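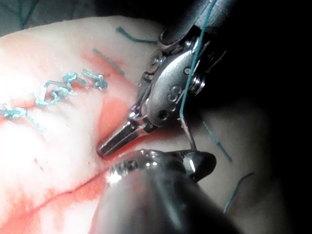

Loose suture ends keep getting into my next stitch
Wenaneck

I am learning to close with interrupted stitches and my knots are acceptable now, but the thread between them is a problem for me. I tie, I cut, I go to the next bite, and very soon there is a free strand lying exactly where I want to put the needle. With the green thread the colour helps, I can tell the finished knots from the loose strands even with red blood on the pink surface, and the long strand going to the curved needle is also easy to follow. Still I lose time. In one practice on Wednesday I made 6 stitches and with 2 of them I caught an old tail under the new knot. My instructor only says "be tidy", and I would like to know what tidy means in practice. How long do you leave the tails, and where do you keep the needle when you are tying? I am using a braided suture, if it matters.

Grarusari

It matters, yes. Braided thread is soft, it lies down where it falls and it likes to stick to a moist surface. A monofilament would stand up and annoy you in a different way.

For the tails I was taught 4 mm with braided and a little longer with monofilament, but please follow what your own department wants, they do not all agree. The more important thing is that you cut them all to the same length. If one tail is long and the next one is short, you will always be searching.

Then the order of work. Pull the thread through until the short tail is only as long as you need for tying, and do this before you make the first loop. Many learners leave a very long short tail -- I also did -- and then they have two long strands to control. Keep both strands a bit apart from the knots which are already finished, and lay the first throw down flat before you tighten anything.
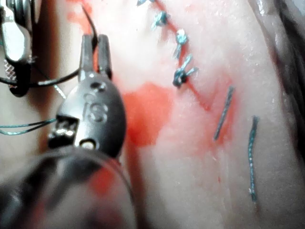 Two strands of green thread, side by side and nearly level.

When the strands are parallel like this it is easy to see if one has crossed over the other. I stop for a moment and look at this point, every time. If they are crossed, I uncross them before the throw, it takes less time than cutting out a bad knot.

About the needle: park it always on the same side, away from the line where you will go next, and with the point where you can see it. I do not let it hang free if I can avoid it.

Org

Use shorter thread. Also start at the far end and come towards yourself, so the old tails are behind your work.

Wenaneck

Thank you both. I cut my thread shorter this morning and did 4 stitches, no tail was caught. The working direction I cannot change, because we are told where to start, but I will ask. Grarusari, do you count your short tail before or after you seat the needle for tying?

Grarusari

Before. Tail first, then the needle goes to its parking place, then the loop.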